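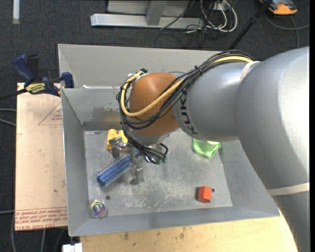 My mother writes down numbers for everything, and I took this habit from her. For the last month I see 17 again and again, on receipts, on bus tickets, on my locker at Foley. I even added up the letters of KUKA on the arm (K is 2, U is 3, K is 2, A is 1) and got 8, and 17 also gives 8. My life path is 6. Should I read 17 as it is, or only the 8?
Harish Negi

Lorcan Gallagher
Read both. The 8 is the root and speaks of money, work and authority. The 17 shows how you arrive there: 1 is your own will, 7 is study and time alone. Many readers call 17 a lucky number. With life path 6 you may feel pulled between family and career, so please look at your personal year also. For comparison, 78 reduces to 15 and then to 6, your own number. Write down if you see it.

Trutier
8 is Saturn. Be careful with loans in November.

Kurulis
I had 174 for a whole winter, it makes 12 and then 3. Nothing special happened, but I started to paint again.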